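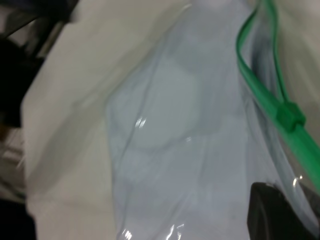 Eleck, 7. Januar 2023

Sobia Mohmand eröffnet die Kammermusikreihe im Zurutwood-Saal

Die Cellistin spielt im März zwei Abende mit dem Menzies-Quartett und kehrt damit in die Stadt ihrer ersten Konzerte zurück

Wenn im März die neue Spielzeit der Kammermusikreihe Eleck beginnt, dann wird im Zurutwood-Saal eine Musikerin auf dem Podium sitzen, die viele unserer langjährigen Besucherinnen und Besucher noch als Schülerin in Erinnerung haben. Sobia Mohmand, die heute in Amthorpe lebt und unterrichtet, hat unsere Einladung angenommen, die Reihe mit zwei Konzerten zu eröffnen, und wir dürfen ohne Übertreibung sagen, dass uns schon lange keine Zusage mehr so gefreut hat wie diese.

Am ersten Abend ist die Cellistin allein zu hören. Auf dem Programm stehen die Suiten Nr. 1 in G-Dur und Nr. 5 in c-Moll von Johann Sebastian Bach, dazwischen die Sonate für Violoncello solo von Zoltán Kodály, ein Werk, das Spielerinnen und Spielern bekanntlich alles abverlangt und das man im Konzertsaal deutlich seltener hört, als es das verdient hätte. Die fünfte Suite spielt Sobia Mohmand so, wie Bach es vorgesehen hat, nämlich mit der um einen Ganzton tiefer gestimmten A-Saite. Auch Kodály verlangt eine Umstimmung, dort sind es die beiden tiefen Saiten, und so wird das Publikum an diesem Abend dasselbe Instrument in drei recht unterschiedlichen Klangfarben erleben. Eine kurze Pause gibt es nach jedem der Werke, damit sich die Saiten (und vielleicht auch die Ohren) wieder beruhigen können.

Der zweite Abend gehört dem Streichquintett in C-Dur von Franz Schubert, bei dem das Menzies-Quartett und Sobia Mohmand gemeinsam auftreten. Das Ensemble ist in Eleck kein unbekannter Gast und hat hier zuletzt mit einem reinen Haydn-Programm für einen bis auf den letzten Platz gefüllten Saal gesorgt. Vor der Pause erklingt Beethovens Streichquartett in F-Dur op. 59 Nr. 1, das erste der drei Rasumowsky-Quartette, mit jenem herrlich weit ausschwingenden Cellothema gleich zu Beginn, das für uns in der Programmplanung eigentlich den Ausschlag gegeben hat.

„Den Zurutwood-Saal kenne ich, seit ich zum ersten Mal ein Cello in einer halbwegs passenden Größe in der Hand hatte“, erzählt Sobia Mohmand. „Ich saß damals bei fast jedem Konzert oben auf der Galerie, ganz links an der Säule, da sah man zwar kaum etwas, aber man hörte wunderbar. Dass ich nun den Schubert dort spielen darf, mit Kolleginnen und Kollegen, die ich seit Jahren bewundere, darauf freue ich mich wirklich sehr. Beim Adagio werde ich vermutlich an diesen Platz hinaufschauen müssen.“

Sobia Mohmand erhielt ihren ersten Unterricht an der Musikschule Eleck und setzte ihre Ausbildung in Amthorpe fort, wo sie nach dem Studium zunächst als stellvertretende Solocellistin im Kammerorchester der Stadt spielte. Seit einigen Jahren widmet sie sich überwiegend der Kammermusik und dem Solorepertoire ohne Begleitung. Daneben leitet sie eine Celloklasse und gibt regelmäßig Kurse für Erwachsene, die das Instrument spät oder nach einer langen Unterbrechung wieder aufgenommen haben. Ihre Aufnahme der Kodály-Sonate, entstanden in der kleinen Kirche von Amthorpe, ist an beiden Abenden im Foyer erhältlich.

Auch der Saal selbst hat in den vergangenen Monaten Zuwendung erfahren. Das Gebäude stammt aus dem Jahr 1807 und diente ursprünglich als Tuchhalle, ehe es für Konzerte und Vorträge umgebaut wurde. Über den Sommer und den Herbst hinweg wurden der Podiumsboden abgeschliffen, die Beleuchtung über den Notenpulten erneuert und die Bestuhlung im Parkett neu gepolstert. Wer in der letzten Spielzeit in den hinteren Reihen saß, wird den Unterschied dankbar bemerken. Im Parkett stehen nun 103 Plätze zur Verfügung, die Galerie bleibt wie gewohnt mit freier Platzwahl geöffnet.

Am Nachmittag vor dem zweiten Konzert öffnet das Menzies-Quartett seine Generalprobe für Schülerinnen und Schüler der Musikschule. Dafür halten wir 100 kostenlose Plätze bereit, die über die Lehrkräfte vergeben werden. Im Anschluss beantworten die Musikerinnen und Musiker gern Fragen, und erfahrungsgemäß sind es gerade die Fragen der Jüngsten, über die hinterher noch beim Abendessen gesprochen wird. Celloschülerinnen und Celloschüler dürfen ihr Instrument mitbringen; Sobia Mohmand hat angeboten, mit allen, die Lust dazu haben, noch ein paar Takte gemeinsam zu spielen.

Der Vorverkauf für beide Konzerte läuft über die Geschäftsstelle der Kammermusikreihe und an der Kasse im Foyer. Wer beide Abende besuchen möchte, kann eine Kombikarte erwerben und behält dann denselben Platz. Abonnentinnen und Abonnenten erhalten ihre Karten wie immer per Post. Der Einlass beginnt jeweils eine Stunde vor dem Konzert, und die Garderobe ist im Kartenpreis enthalten. Der Zugang zum Parkett ist stufenlos, Plätze für Rollstühle bitten wir bei der Bestellung anzugeben.

Das Programm im Überblick

Konzert 1: Sobia Mohmand, Violoncello
Johann Sebastian Bach: Suite Nr. 1 G-Dur BWV 1007
Zoltán Kodály: Sonate für Violoncello solo op. 8
Johann Sebastian Bach: Suite Nr. 5 c-Moll BWV 1011

Konzert 2: Menzies-Quartett und Sobia Mohmand, Violoncello
Ludwig van Beethoven: Streichquartett F-Dur op. 59 Nr. 1
Franz Schubert: Streichquintett C-Dur D 956

Pressekarten und Interviewwünsche nimmt die Geschäftsstelle der Kammermusikreihe Eleck entgegen. Druckfähige Porträts der Künstlerin sowie des Quartetts senden wir auf Anfrage gern zu. Der Abdruck dieser Mitteilung ist honorarfrei, über ein Belegexemplar freuen wir uns.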